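Does a Four-Day School Week Save Money? A Look at the Merkik District

Final project report, Local Government and Statistics

1. Why we picked this

Merkik moved its schools to a four-day week two years ago. The district office has been calling it a success ever since, and the flyer that went home in May said the change had "paid for itself." We wanted to know what that meant. Our group started out doubtful and we should say so up front, because it probably shaped which questions we asked. We tried to be fair anyway. Readers can judge.

The claim has two parts. One is that a shorter week costs less to run. The other is that families and teachers like it. We spent most of our time on the first part and less than we wanted on the second.

2. What we had to work with

The district posts its budget every year. We used the last budget before the change and the two after it. Zarovik, the next district over, kept the five-day week, so we used it for comparison. It is a bit bigger and a lot flatter, and that matters for buses. We also handed out a survey and got 272 back. Most came from parents with children in the lower grades. Parents who work nights are hardly in it at all.
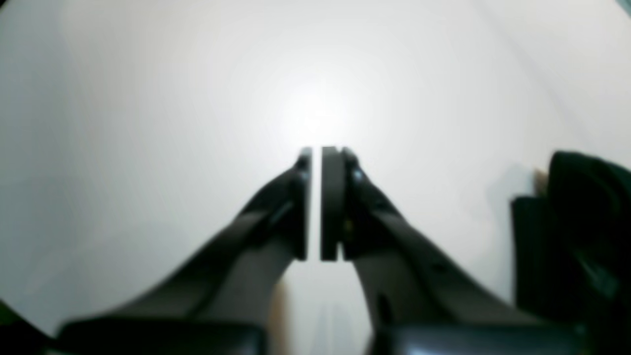 The budget categories changed between the first year and the second. "Pupil transport" became "transport and grounds," and there is no note saying how much of the new line is grounds. We wrote to the district office and got a copy of the same budget back. For the bus numbers we ended up using the contract with Shawky, the company that runs the routes, which is public and easier to read.

3. Savings

The bus contract did go down, by 16 percent. A person might expect a full fifth, with one day in five gone, but the company charges a fixed fee for each bus whether it moves or not. So far this supports the district.

The trouble starts with fuel. Diesel got cheaper in the same period, and Zarovik's bus costs fell too, with no change to its week at all. We can't say how much of Merkik's drop comes from the shorter week. We don't think the district can either, and the flyer doesn't mention fuel anywhere.

Heating was worse. The buildings are supposed to be closed on the fifth day, but the gym and the library at the upper school stay open for clubs, and one boiler heats the entire wing. The school day also got 35 minutes longer to make up for lost hours. Gas use hardly moved.

Food service went down a little. Against that, the district now pays Prokirura for a day program on the off day, with places for 22 children. The cost sits under "community," a category the flyer left out of its totals. 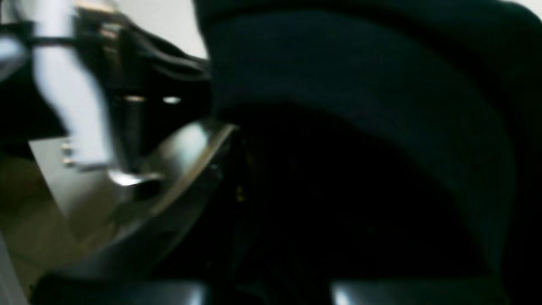
One parent wrote on the back of the survey that we were missing the point, that money was never why people voted for it, and that her kids sleep better and argue less now. She added that if we were going to add up every gallon of diesel we should add up her gas too, because she used to drive them in whenever the bus was late. That is a reasonable complaint. We had no question about it, and we should have.

4. What people think

More parents liked the new week than disliked it. We would be careful with that result. A family that hated it enough could have moved a child to Zarovik, and those families did not get our survey. Parents who said they paid for child care on the off day were much less happy than the rest – no surprise there, but the district's own survey never asked about child care. 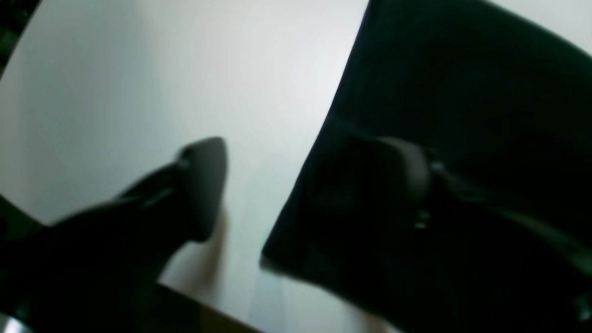

Teachers were harder to reach. The few who answered said they liked having a day for planning and disliked how tired the little ones get by the last hour. That is too small a group to say anything about teachers in general, so we left them out of the totals.

5. What we would claim

The bus savings are real but probably smaller than advertised. The heating savings we could not find. Once the day program is counted, we see no good evidence that the four-day week has paid for itself, though we can't show that it lost money either.

6. Problems with our work

Two years is a short time. One comparison district is not enough. Our survey went home in backpacks, and we all know what happens to paper in backpacks. If another group takes this on, ask for the boiler readings early. Ours came after the first draft was due and we had to redo most of section 3.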